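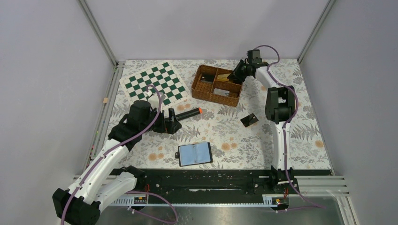
Figure 4-1. Two-arm table with divided basket and loose items.

4.3 Preparing the table for a two-arm session

Read this section before the first session of the day and again after any change to the table covering, the arms or the item list. It applies to all Satier tables with two arms mounted on the front rail. For single-arm tables, see section 4.6.

CAUTION: Both arms can reach the middle of the table. Keep hands, sleeves and lanyards outside the side walls whenever the drives are on.

1. Press the stop button and check that the status light on the Mokov controller is steady. A blinking light means the drives are still on.

2. Spread the cloth flat and smooth it toward the back wall. Printed cloths are allowed. Change the cloth between sessions only, never during one.

3. Put the basket near the back center. Both grippers must be able to reach into it from above without touching the braided sides.

4. Lay out the loose items from the session sheet. Leave 50 mm of clear cloth between any item and the front rail. Flat items such as boards and game sheets may be set at an angle.

5. Walk each cable with your eyes from the wrist to the base. The loop above the wrist should be free to move. Replace any missing tie before you go on.

Note: Do not pull a loop tight to tidy it up. A short loop will tug on the wrist connector when the arm folds back.

6. Release the stop button and bring the arms to the start position at low speed. Stay at the controller until both arms have stopped.

7. Open the wrist camera view for each arm. The fingertips should show at the bottom of the view, with the cloth and the nearest item in sight beyond them.
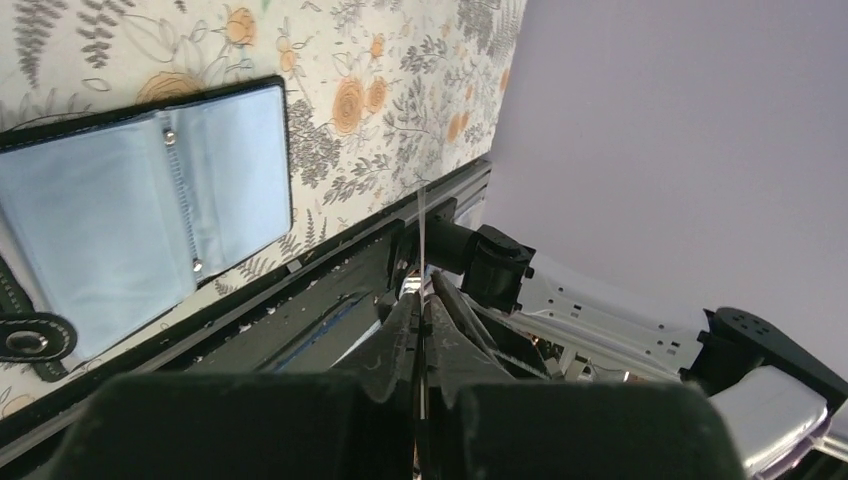

If the view is dark or smeared, stop the drives and wipe the lens with a dry cloth. Do not use the glass cleaner kept for the side walls.

8. Start the session from the Welby panel and enter your name in the log.

Handling soft items

Cases, wallets and pouches need more care than rigid items. A strap or flap can catch on a finger and drag the whole item along with it.

- Set the grip force to 30 percent or lower.
- Approach from above and close on an edge, not on a snap or a zipper.
- Do not let both arms hold the same soft item unless the session sheet calls for it.
- If a strap catches, press stop and free it by hand. Do not back the arm out under power.

CAUTION: Snaps and studs reflect light and can confuse the item finder. If it reports the wrong position twice in a row, turn the item a little and run the finder again.

Cleaning and checks

Brush out the gap behind the front rail at the end of each week. Use a soft brush and keep it away from the thin wires near the bases. Check the finger pads for wear every 800 cycles and write the result in the log. Najafi spare pads come in pairs and must be changed in pairs.

Questions about this section go to Mahtab Naseri, table safety.

Section last revised 18 February 2023.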